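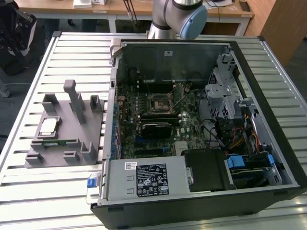

Malathi Rai wrote to me after my November post that I should visit a sewing plant before I complain again about elastic that rolls down. She was right, so when Hurnico announced its open day for January 2023, I put my name on the list.

Hurnico makes men's briefs and undershirts, partly under its own label Filline and partly for shops that put in their own label. The plant is in Shehata, behind the bus depot. The sign is small and I walked past it. Visitors get a paper cap and a blue coat, and we were asked to leave our bags in lockers. My locker was number 342, on the top row, and I am not tall.
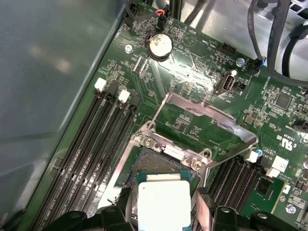
We began in the fabric store. The rolls of cotton jersey must rest one full day without tension before cutting, because the knit is stretched when it is rolled up and it needs time to go back. If they cut too early, the size M becomes a size S after the first wash. I have owned such briefs, from another company.

Next was the cutting room. The fabric lies in many layers and a vertical knife goes around the pattern. Our guide, Tharun Rajan, let us feel the difference between two qualities, one with elastane and one without. I liked the one without more, but he told us it sells badly.

The sewing hall is loud. Each operator makes only one seam and passes the bundle on. A bundle has 40 pieces. I stayed longest at the waistband station, where the elastic ring is closed first and then stretched onto the fabric by four metal arms while the machine sews. The rolling that I complained about comes mostly from a band that is too narrow for its tension - so he explained, and he showed me the test. They pull the band 300 times on a machine called Sestovus and measure it again. On the day before our visit the hall finished 1,826 briefs.

At the end there was a small shop with second-quality goods. These can't be returned, and a paper on the wall says so in large letters. I bought undershirts and two pairs of Filline briefs with a crooked label. The coffee was free, but the card reader was not working, so bring cash if you go. The next open day is not fixed yet, you can ask at the gate to be put on the list.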